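Gut Cleanses and Raw Food: Questions We Get Most

Do I need a "detox" at all?
I doubt it. Healthy kidneys and a liver do that work every day. When a company says its tea removes toxins, ask which ones. I wrote to Povness in January and asked. The reply listed none.

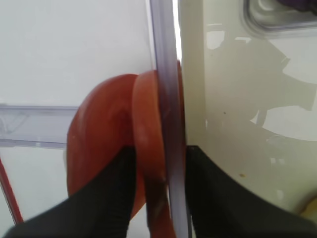 What about the 11-day Cusix plan?
You'll probably lose weight, most of it water. The plan costs $40 and the last 4 days are mostly juice. Anyone who skips dinner that often will see the scale move.

Is raw always healthier than cooked?
No. Some vitamins drop with heat, but other nutrients get easier to absorb.

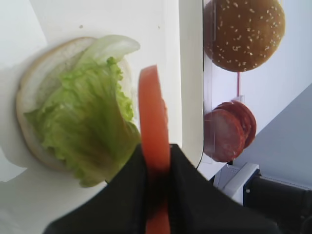
Lettuce on a bottom bun, with a slice of tomato.

Hanneke Verhoeven thinks I'm too hard on "superfoods." Can one vegetable be super?
The word is a sales word. It has no fixed meaning, so anyone can print it on a bag.
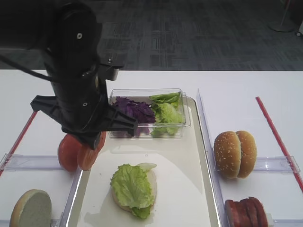 Color charts are the next thing people ask about. "Eat the rainbow" is decent advice stretched too far. Shredded purple cabbage beside green lettuce in a clear container looks good, and I'd eat it, but a color won't tell you how much fiber you're getting. Read the label if there is one.

Should I take a greens powder instead?
Siebe Schouten sent me a tub with 19 ingredients and one combined weight for the lot. I can't judge a dose from that, and neither can you. 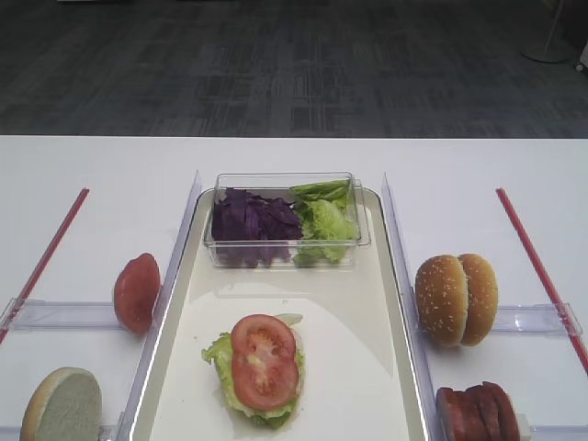
Who pays for this page?
I do. Send complaints to Ilse Lambrechts, who reads the mail.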